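Stop selling me the same stadium twice

Bought Truderach at launch. Full price. Then the season pass, then the "club bundle" a month after, because my friends all had it and I didn't want to be the one guy locked out of the new grounds. My own fault, fine. But look at what was in there.

Four stadiums. Three of them were in the previous game. Same stands, same crowd, same flag clipping through the same railing behind the goal. The fourth one is Falport, which is nice, I'll give them that – the evening lighting is great and the pitch cuts up when it rains. One new ground though. For 600 coins, and you can't buy 600 coins, you buy a pack and get stuck with leftovers that don't buy anything.

Tralteck say the old grounds were "rebuilt for the new engine." Maybe. I played 426 matches in the last one and I can't tell them apart. If you have to put up a blog post to explain the difference, charge less.

And the career mode! Still no proper loan system. Still the press conference with the same six questions. My left back asks for a transfer every January no matter what I do, starts every game, captain, doesnt matter. People have been posting about that one since the beta. There's a thread on the forum with 759 replies and a pinned "we're looking into it" at the top.
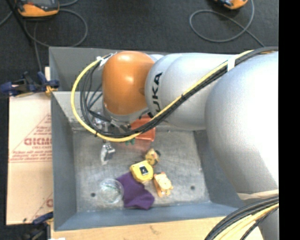
Meanwhile the store gets updated like clockwork. New boots, new goal dances, a gold ball. Somebody is working hard over there, just not on the part I paid for.

I don't want it free. I'd pay for a real expansion tomorrow – lower leagues, youth academy, a decent editor so we can make our own grounds. Put a price on it in actual dollars and show me whats inside before I click. Old stadiums should come over at no charge if you owned the last game. That's the bit I'd fix first, and they could do it by the June patch if they wanted to.

Until then I'm playing the old one. Servers are still up, for now.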